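Shop notebook – fruit and trays
November, late afternoon
by Ebise Alemneh

Back at the mandarins again! Lensa says I should stop calling this the fruit diary, but the page heading stays. The tray for this round is the shallow green one, on the bed with the flowery duvet, two mandarins in play.

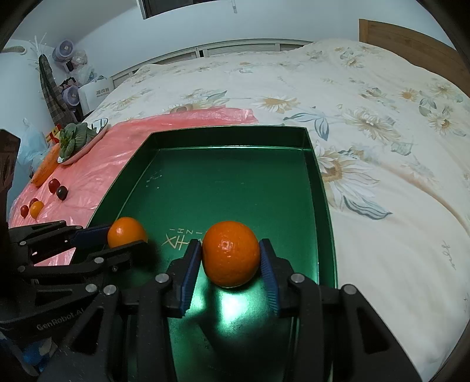
Setup and what I was after

The question on the table (well, on the bed) is still the one Meron scribbled at the top of the last notebook: how do you lay out fruit for the bedroom sets so that it sits where you put it? On the kitchen counter we never think about it. On a mattress every tray is a little bit of a boat, and a round thing in a boat goes wherever it likes.

I did want one mandarin close to the front left inner corner and the other free to come and go, up over the tray and back down. The walls are low, so you don't need much lift to clear them, and I like that a lot. The old Dremitz box had such high sides that you were always reaching down into a well (I scraped my knuckles on it more than once).

The green finish is glossy and it does throw light back at you. You get streaks along the rim and one bright spot on the floor of the tray, right under where the fruit is hanging. I find it pretty. Lingyun finds it a nuisance and wants the matte Kumsa tray brought up from the cupboard. We went back and forth on this over tea and I still don't know who won. Note for whoever reads this next: try both, same fruit, same spot on the duvet, and write down which one you liked working with.

Orange against green is a lovely easy pair to look at, by the way. Before this I'd been using the limes from the Plindetti order, and in a green tray, limes – what was I thinking.

About the fruit

Weighed a sack before starting, because Sosina asked for it. 13 mandarins, 264 grams for the first 2 I put on the scale together. I didn't keep going through the whole sack. They're small ones and they aren't all the same size, so if you want a matched pair, pick them out by hand and don't trust the label.

Things I noticed while handling them over the week:

Squeeze from the sides, at the widest part. Too high up and they want to pop out downward, and then you're chasing one under the bed.

The peel has enough dimple to it that you don't have to press hard. A firm fresh one is much nicer to work with than one that's been in the bowl a while and gone puffy under the skin. Puffy ones go into the kitchen for eating.

I've been turning them stem scar up when I set them down. No great science in it, it just gives me something to check against when I come back after lunch.

About the bed

Smooth the duvet first! I know, I know. But with a cover as busy as this one (big daisy-type flowers, leaves, stems, the whole garden) you really can't spot a fold until the tray is sitting on it. I run my forearm over it toward the headboard and then put the tray down flat, and press on each corner in turn. If it rocks, lift it and smooth again.

Meron suggested sliding a thin board under the cover. We have one, the offcut from the Mukdale shelf, 400 mm on the long side. It does make things steadier, but then it's basically a table with a blanket on it and I'd rather keep the softness. Happy to be argued out of that.

Crumbs and bits

There are a few small white specks on the floor of the tray, over toward the far left. I don't know what they are. Wipe the tray before the next round and see if they come off. The printed characters on the bottom can stay, of course, and Lingyun has promised to tell me what they say if I ever manage to catch her near the tray.

To do

Ask Sosina if she wants the remaining mandarins weighed one by one or if the pair is enough.

Dig out the Kumsa tray, probably behind the baking pans.

Get another sack, same size if the shop still has them. Lensa passes there on her way in and said she'd stop.

Try three in the tray and see if they crowd each other.

Strip the bed and shake out the duvet when we're finished up here, it smells of citrus now. I don't mind, but Meron does.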